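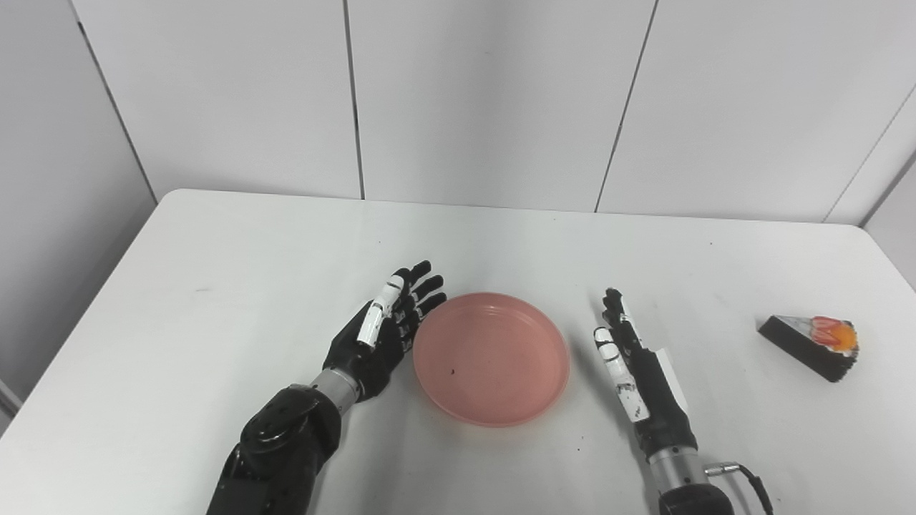
Home | Baking | Preserves | Tips | Links

How to freeze a layer cake in slices

A whole cake takes up half the freezer and has to be thawed all at once. Slices are easier. This works for sponge, carrot and most chocolate cakes. Custard fillings go watery, so skip those.

Chill the cake in the refrigerator until the frosting is firm. Cut it with a long knife, wiping the blade after each cut. Set the slices on a tray lined with wax paper, leaving a finger's width between them, and freeze uncovered for 3 hours.

Wrap each slice in plastic wrap, then in foil. Press out the air at the pointed end, where it dries out first. Write the kind of cake and the month on the foil. Mine from May were still good in August, but a little dry at the edges.

To thaw, take off the foil and plastic while the slice is still hard, or the frosting will come away with the wrap. Put it on a plate, cover with a bowl and leave it on the counter for two hours. Buttercream needs a bit longer.

Hanneke Maes wrote to ask about fresh fruit on top. Take it off before freezing and add new fruit when you serve.

Updated 8 Oct 2007

Contact | Copyright Elaine Peixoto | Back to top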